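Moditen candidate planner, quick review

Bought this for the council by-election, standing for the first time, no agent, no money. 56 quid for the pack. You get a ring binder, a wall chart of deadlines, 8 canvass pads and a login for the online bit.

Wall chart is the best thing in it. Nomination papers, agent form, spending return, all laid out in order. Had it up in the hall the same night.

Binder less good. Rings dont line up properly, pages snag. Expenses section is 6 pages and could be two. 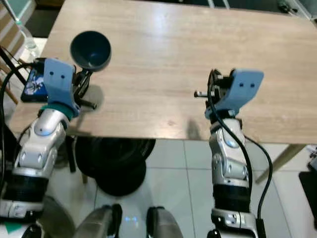
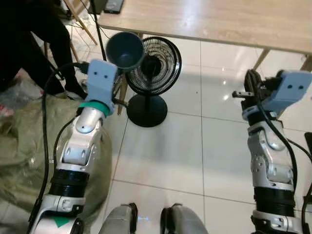
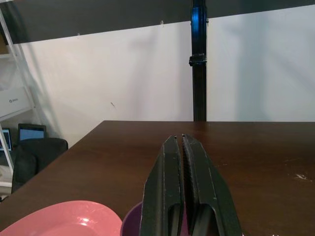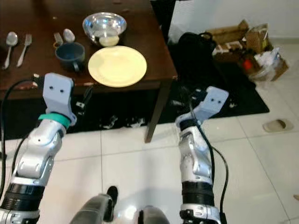
Canvass pads are what you'll use most, and they're fine. Decent paper, takes biro in drizzle. Tick boxes too small though — by the third street I was writing over the lines. Sorting them happens back home on the table, and a mug like the dark blue one in the last picture does well enough as a paperweight. Pads tear off cleanly, then you type it all into the website. Slow. Our ward has 2231 electors and it wants each street added by hand. Mimoza Dimitriou used the Plotdale one in December and says hers took a spreadsheet straight off, so look at that if your typing is bad.

Emailed support about the login, reply next day from a Haris Berisha, sorted it in one go. Good on him.

Would buy again for the chart and pads. Wouldnt pay extra for the online part — it asks you to renew after the count anyway. Four stars, three if you hate ring binders.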